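The sorting table

My aunt left me her shop on Flivamside, and with it a long table and 4000 pieces of other people's games. Lost pieces were her whole business. You wrote in and said you were short a peg or a tile, and for 60 cents plus the stamp she'd dig one out of a drawer.

I kept the drawers but changed the table. I covered it in brown cardboard, flattened boxes mostly, and ran blue tape down it and across it until I had a grid of rectangles. Every game gets a rectangle. Skindum lives by the door, Kusura by the window, and anything I can't name goes at the far end — which is most of it, if I'm being fair to myself!
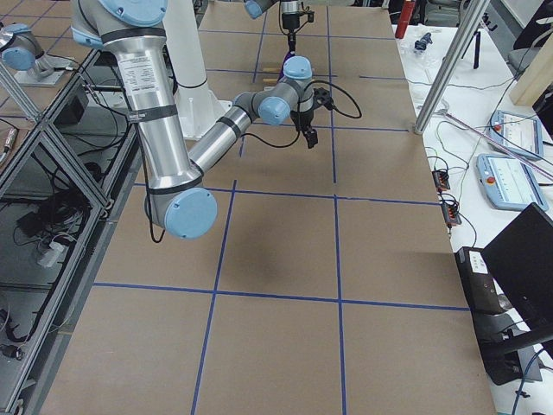 The letter that got me came in June. Someone wanted a purple piece from Kusura, lost in a move, and would I please hurry, as the game was for a birthday. I went through drawer 9 twice (her handwriting on the label, all loops). Wood, wood, more wood, a button.

I found it at two in the morning in the drawer marked Soup. It was a small thing, and I sat there holding it and bawling like a kid, because she'd wrapped it in a scrap of paper and written on it, "Somebody will ask."

I mailed it before breakfast. I didn't charge the 60 cents. I kept the paper, though, and taped it inside the lid of the stamp tin.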